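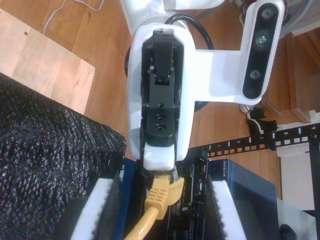
Tania Chowdhury
Network technician, Gourlay

September

Patching a switch in a small open rack

Most of the cabling faults I get called out for in small offices come down to one lead, pushed in badly or pushed into the wrong port. A short open-frame rack makes the job easier than a wall cabinet, but it still pays to do things in the same order every time.

Before you start

Find out which port you want and write it down. Port numbers on Netgear switches are small and hard to read in poor light, so take a torch. Check the plug as well. The clip should spring back when you press it, and if it stays down, throw the lead away.

Pick a colour and stick to it. At our Lesport office yellow is for uplinks and nothing else, and we have 796 leads on the register there, so it matters.

Putting the lead in

1. Hold the plug by its boot, with the clip facing the right way for that row. On a double row of ports the top and bottom rows are often opposite ways up.
2. Line it up square with the socket and push until it clicks.
3. Give it a light tug. If it comes out, it was never in.
4. Look for the link light. Allow it a few seconds.

If the plug won't go in, turn it over. Don't force it, as bent contacts will put that port out of use for good.
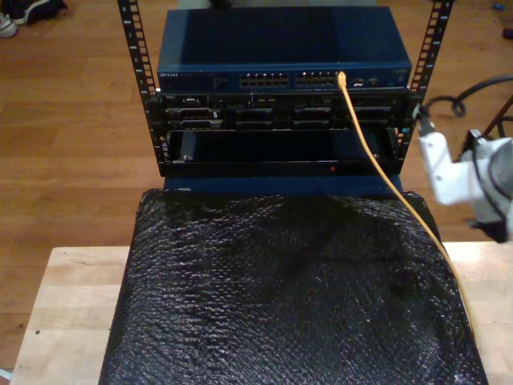
Leave enough slack that the plug isn't carrying the weight of the lead. A hand's width is plenty on a short rack. I let the lead drop straight from the port and then take it off to one side – a sharp bend right behind the plug will break the wires inside sooner or later.

Where a lead has to pass in front of other equipment, make sure you can still get at whatever is behind it. Drive bays are the usual problem. You don't want to be unplugging the uplink on a Monday morning to change a disk. A brush strip is a good way to bring leads through a gap, and a soft surface under a small rack saves the floor while you work.

Label both ends when you have finished. Ours just have a number, such as 1563, and the rest goes in the spreadsheet.

Comments

Pete: Would you use cable ties or the hook and loop sort?

Tania: Hook and loop. Ties get pulled too tight.

Marsh_k: We bought 100 leads all in grey. Wish I'd read this first.

Dilys: Step 3 caught me out last week. It looked in but it wasn't.

Contact Fenonis | © Fenonis | Back to top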